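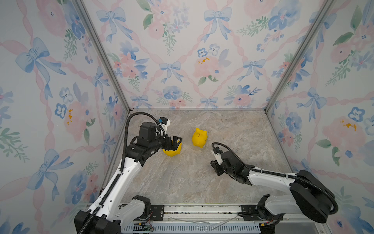 I spent two days in Lusbridge watching robots pick up piggy banks, and I'd go back in September if they'd have me!

The lab belongs to Vudik, a small outfit that trains pairs of arms by showing them the job first. A person steers both arms through a task, the cameras and motors record everything, and a program learns to copy the moves. The team fed it 360 of those demos (I drove 10 of them, badly) and then let it run by itself.

What they wanted to know was simple enough. If you put two identical pigs in front of a robot, does it pick one and stick with it?

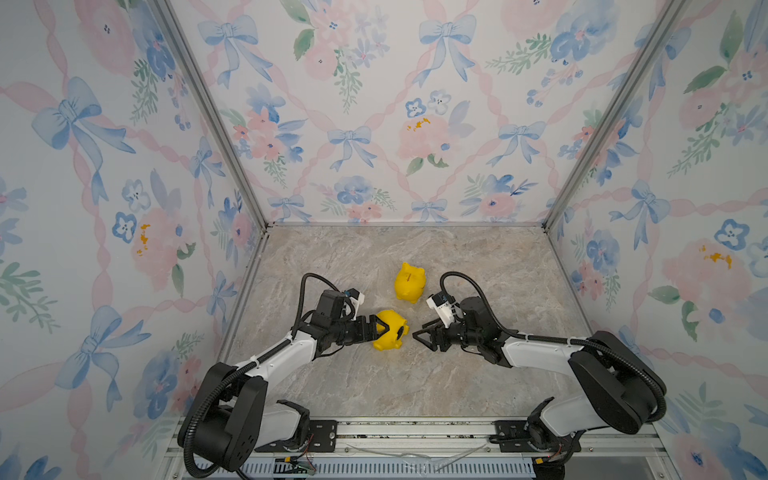 The old version dithered. It would drift toward one pig, then the other, and sometimes close its fingers on the air between them, which I found weirdly relatable. The new one uses what the team calls the Paulauskas trick: it plans a longer stretch of motion in one go, so it commits early. Out of 10 tries on my second afternoon, it wavered on 3. I cheered more than a grown adult should.

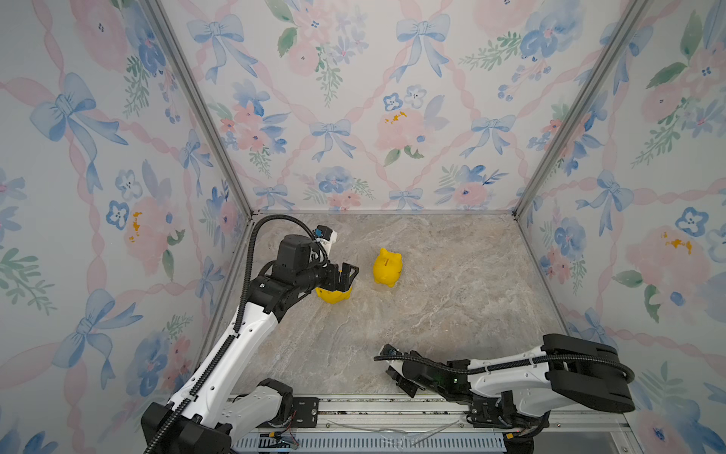 The left arm holds one pig just off the floor while the other stands nearby.

Next the whole setup gets copied at the Sturkthorpe workshop, with new walls and a different floor, to see if the habit sticks. My money's on the pigs giving it trouble again, at least for the first week.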